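Home | News | Server Visits | Forum | Rules | Join

Server visit: open day on Plargate

I went to the Plargate open day in September expecting to be sold something, and I was. The pitch is a survival world where every player builds by hand and the towns run themselves.

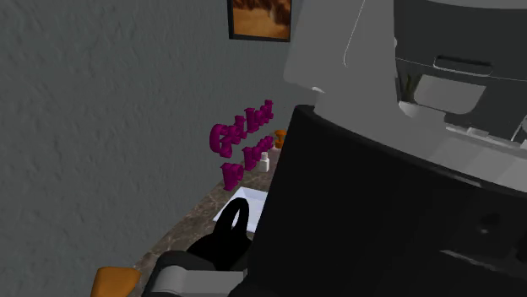
Pushpa Kaushik wrote to me before I had even posted this, saying I should judge the server by its rail line and skip the spawn town, which was built in a hurry and shows it. Fair enough. I rode the rail line. It has 321 blocks of very nice tunnel and then you get out and walk.

Our guide was Narendra Prajapati, who moved at a sprint and lost half the group at the harbor. The harbor is good. The warehouses have proper depth, the roofs don't all match, and somebody has thought about where a cart would turn around. I liked the fish market more than I wanted to.

Then came Dultach, the "living city." The staff say 200 people have plots there. I saw two players, and one of them was stuck in a hedge. Most of the houses along the main street are fronts with bare dirt floors behind them. I asked Narendra when the insides would be done and was told that interiors are up to the owners.

The claim I trust least is the one about lag. We were told the world holds 60 players without trouble. With our tour standing in the arena, doors took a good second to open and my horse slid backward down a staircase. Kanchan Katiyar blamed the villagers — there is a huge breeding hall under the seats — and said it would be moved below Bisht, the mining town, soon. No date given.

Would I join? I left a chest and a bed at the harbor, so I suppose I have. I'll go back in the evening, when the city is supposed to be busy, and look at Dultach again.

Contact the editors | Copyright Ultell | Back to top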